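Subject: Re: [hodusstead-tile] Octagon and dot floors, joint width and sealing
Date: November 29, 2024

On the octagon and dot question, the poster wrote:

> We are redoing a small bathroom and want the same octagon and dot
> pattern on the walls that the house has on the hall floor. The Landry
> sheet says 2 mm joints. The store says that is too tight for marble
> and wants us at twice that. Also, do I seal before grouting or after?
> The stone is brown with a lot of veining and I am worried about
> stains. Last thing, the dots came from a different supplier (Vedero)
> and I don't know if they will match for thickness.

I have set this pattern in three houses, two floors and one full bathroom. I'll take your questions out of order because thickness decides the rest.

1. Thickness

Check the dots before you open any mortar. Lay an octagon face down on a flat board with a dot next to it and run a straightedge across the backs. If the dot sits lower you can build it up with a little extra mortar. If it sits higher you have a problem, and the time to find out is while the store will still take them back. My Vedero dots were from lot 516 and they were fine. A later box, lot 521, was thicker and I returned it. Look at the lot number on every box, including the ones at the bottom of the stack.

2. Joint width

I would stay with the 2 mm if your tiles are cut true. Wide joints break up this pattern more than they do with plain squares. The dots are small, so the joint takes up a bigger share of what you see. If the tiles vary in size, sort them first and put the odd ones where they will be cut anyway.

With dark dots against brown stone I like a grout close to the octagon color. The dots then carry the pattern and the joints stay quiet.
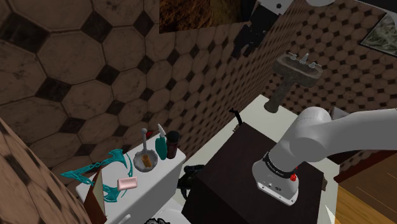
3. Sealing

Seal before and after. The first coat goes on the dry, clean face and keeps the grout color from getting into the pores. Let it cure for as long as the can says. Grout, wash, wait again, then put on the second coat. I used the Brimex penetrating sealer both times. It did not change the color on my stone, but try it on an offcut, as brown marble can go a good deal darker with some products.

Do not use vinegar to clean off grout haze. It will etch marble. Plain water and a lot of clean sponges will do it if you don't let the haze sit overnight.

4. Layout and corners

You didn't ask about this, but it is where most of my time went. Decide what happens at the inside corner before you set the first row. You can end on a full octagon, a half octagon, or something in between, and the last one looks bad on both walls. I center the pattern on the wall people face when they come in and let the side wall take whatever is left.

Snap a level line and work from that. Don't trust the tub or the floor. The pattern has long straight runs of dots and the eye picks up any drift in them.

Look at the walls under the light you will be living with, too. One wall in a bathroom often gets most of the light and the one beside it gets very little, and the same tile can pass for two different colors. Hold a few loose pieces up on each wall before you settle on the grout.

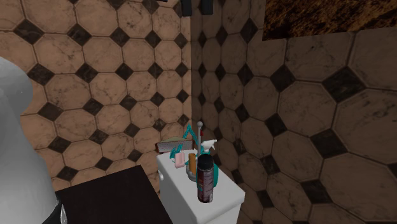
Octagon and dot in brown marble at an inside corner, left wall in the light and right wall in shadow.

For cutting, use a wet saw with a continuous rim blade. Dots are miserable to cut, so tape them to a scrap of tile and cut both together. Buy extra. I ordered 200 dots for the last job and had to go back for more in April, by which time the shade had changed and I had to hide the new ones behind the door.

If you post the wall sizes and the tile size I can work out where the cuts would fall.

--
hodusstead-tile mailing list
To leave the list, send a blank message with "unsubscribe" in the subject line.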